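Service time and option years after a midseason trade
Posted in Rules & Rosters, March

How do option years carry over when a player is traded in the middle of a season? Our sim league (Teltia, 2 divisions) copies the major league roster rules as closely as the software allows. I acquired a left-handed reliever from the Bellby club in exchange for a catcher. He had already spent a month in the minors on option before the deal. The roster screen now shows him with one option left, but the previous owner insists he had two. I need to know whether sending him down again this season costs me another one. The rules PDF covers trades and options in separate chapters and never connects them.

bullpen_ledger
11 helpful votes

Options belong to the player's record and follow him to the new club. An option year is used once he spends 20 days or more of a season on optional assignment. The days are added up across the season, so two stays of 12 days count as 24. After that threshold is reached, the club can send him down and bring him back for the rest of that season without using a second option year, subject to the limit of five optional assignments per season.

In your case the month before the trade used this season's option. The previous owner is quoting the number from before the assignment, and your screen shows the number after it. Both can be correct. Sending him down tomorrow costs nothing further in option years.

Check the assignment counter separately. It does not reset with a trade in our build. If Bellby optioned him three times, you have two left before he must pass through outright waivers.

slurve_or_slider
2 helpful votes

I think he gets a fresh set when he changes teams. That's how it worked in the Plelard league when I played there, but they had house rules for everything and capped the budget at 3000 points. Ask your commissioner.

Muñoz_Division_Stats
6 helpful votes

The first reply is right and the second describes a house rule. One addition on service time: days on optional assignment in the minors do not count toward major league service. The exception is a total under 20 days for the season, in which case the player is credited with major league service for that time. Your reliever is past that mark, so his arbitration date moves back accordingly. Export the transaction log before you make the move, because the roster screen shows only the current total.
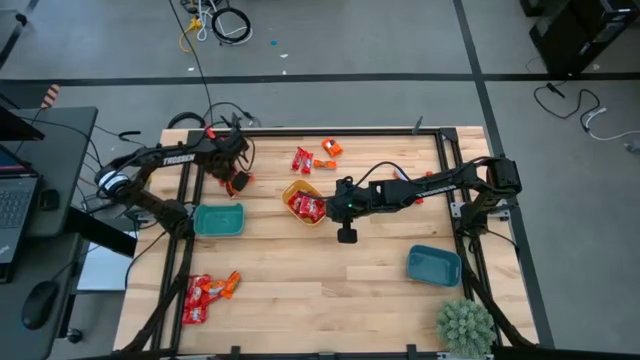 Does time on the injured list count toward the 20 days?

Days on the major league injured list are major league service and are not counted as optional assignment. The option clock starts on the day he is sent down after being activated.

Shares: 2 | Comments: 3
Contact | © Teltia Help Board | Back to top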